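Graltport Household List
July, 7:40 pm | posted by a list member
Category: Kitchen / Carrying and Storing

Re: fruit bag, soft canvas vs. stiffened base

Quoting the earlier message in part, with replies after it.

> I am replacing the bag I use for fruit from the Drunavov market. The
> old one was plain canvas, no lining, no base. It carried well enough
> but would not stand up on the table, and whatever was at the bottom
> took the weight of everything else. I am looking at the Nyitrai
> pattern, which has a sewn-in base panel, and wondering if the panel is
> worth the extra stitching.
>
> Second question. I unpack straight into a glass dish. Bananas do not
> fit in it with anything else. Do people keep them in the bag, on the
> table, or on a hook?
>
> Third, washing. The panel has to come out, I assume?

On the base panel: I have used both types and went back to plain canvas. My test load was 1,699 grams of mixed fruit on a kitchen scale, carried over the same distance in each bag. In the hand there was no difference I could detect. The panel spreads the load across the bottom, but once the straps take the weight the sides pull in anyway and the fruit settles toward the middle.

The difference is on the table. A bag with a panel keeps its footprint. Unlined canvas with a part load slumps, and the rim folds over on itself. I do not find this a problem as long as the mouth ends up facing upward, in which case there is enough opening to get a hand in and see what is there. 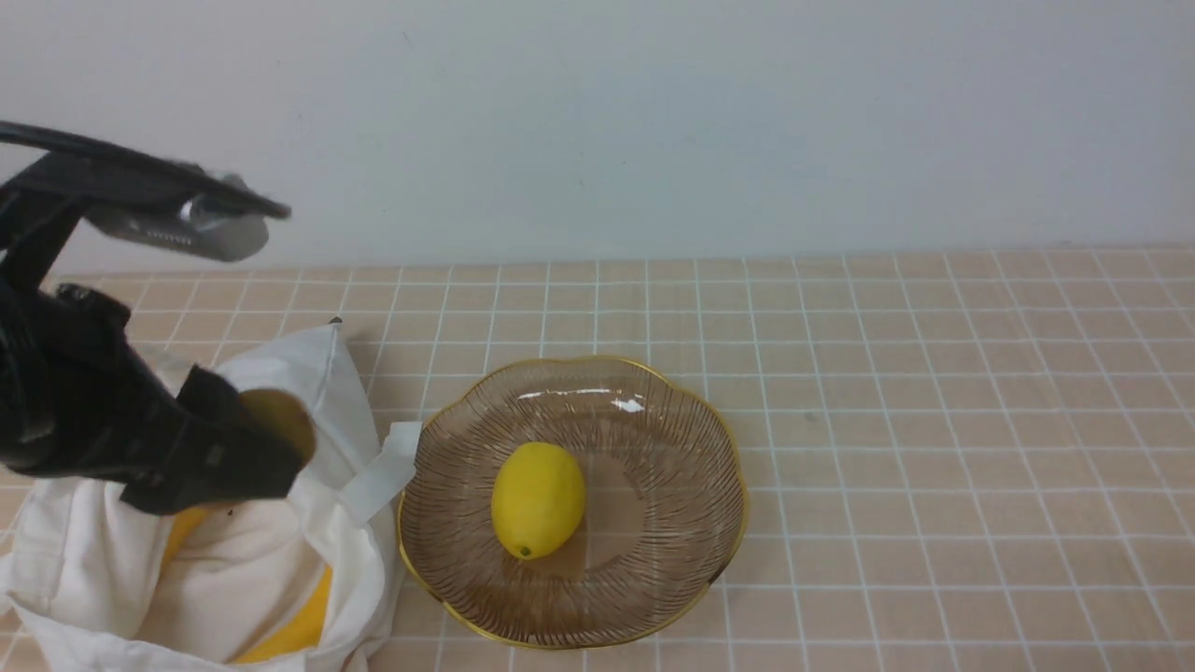

Soft canvas bag, mouth up, beside the amber dish. One lemon in the dish.

Note the strap in the picture. Wide flat straps of this sort fall wherever they like when the bag is set down, and here one has gone over the rim of the dish. With a light glass dish this matters more than the base panel does. Pick up the bag without looking and the strap can take the dish with it. Either set the two farther apart or tuck both straps down on the side away from the glass. I now leave a gap of 8 inches, measured from the edge of the dish to the nearest canvas, and check the straps before I start.

If you do make the Nyitrai pattern, shorten the straps. As drawn, they are long enough to go over a shoulder with a winter coat on, and that length has to lie somewhere on the table. I took 3 inches off each and can still carry the bag at the elbow.

The order I unpack in:

1. Bag down first, on the left, since I am right-handed. Dish on the right.
2. Open the mouth fully and fold the rim outward once if the cloth is stiff enough to hold it.
3. Take out anything soft, wherever it is in the bag.
4. Round fruit into the dish, heaviest at the bottom. Lemons can go in any position.
5. Bananas last. They are long enough to find from the top of the bag without digging.
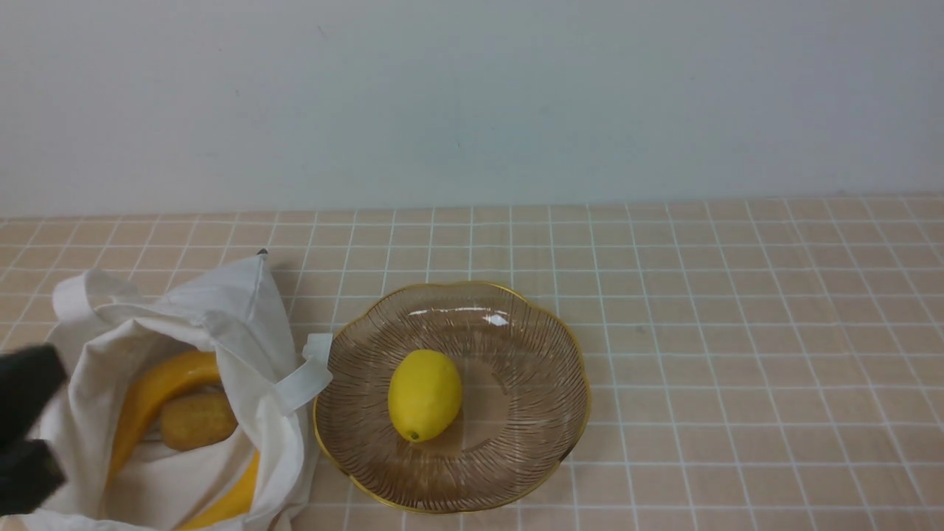

Bananas

Out of the bag, on the table or on a hook. I would not store them in canvas. The cloth hides the underside, so soft spots go unseen, and the fold of the bag presses on the curve of the fruit. For the time it takes to empty everything else the bag is fine, and a banana lying inside it comes to no harm.

I tried one hook, a Pleltine clamp type, on the edge of a shelf. It holds a normal bunch. The clamp pad is thin and leaves a mark on painted wood — put a piece of felt under it.

The dish

You did not say what shape yours is. A shallow one with a wide rim takes less than it appears to, because anything stacked at the edge rolls off. Ribbed glass is no better in this respect. It does need more attention in washing, as lemon residue collects between the ribs. Soft brush, warm water, no scouring pad.

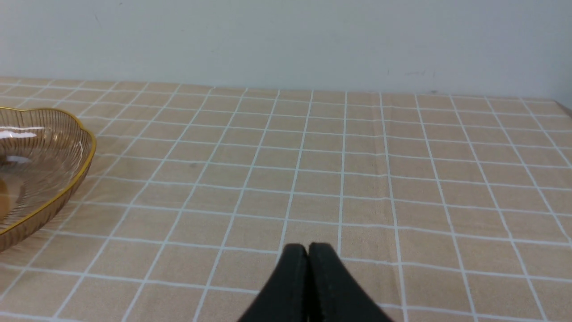 Amber glass with fine vertical ribs, on the gridded cloth.

A cloth under the dish is worth having. Glass slides on a bare varnished table and much less on a woven cloth. Pull the cloth flat first, including any fold creases, or the dish may rock when it is lightly loaded.

Washing

Yes, the panel comes out, if you sew the pocket with an open end. Close it with two snaps. For plain canvas I soak it for 20 minutes in cool water, wash without bleach, and dry it flat. Allow for shrinkage. My first bag lost more than an inch in height, and I had cut it exactly to size. Wash the fabric before cutting.

I have the strap measurements for both versions and can post them if wanted. What weight of canvas were you planning to use?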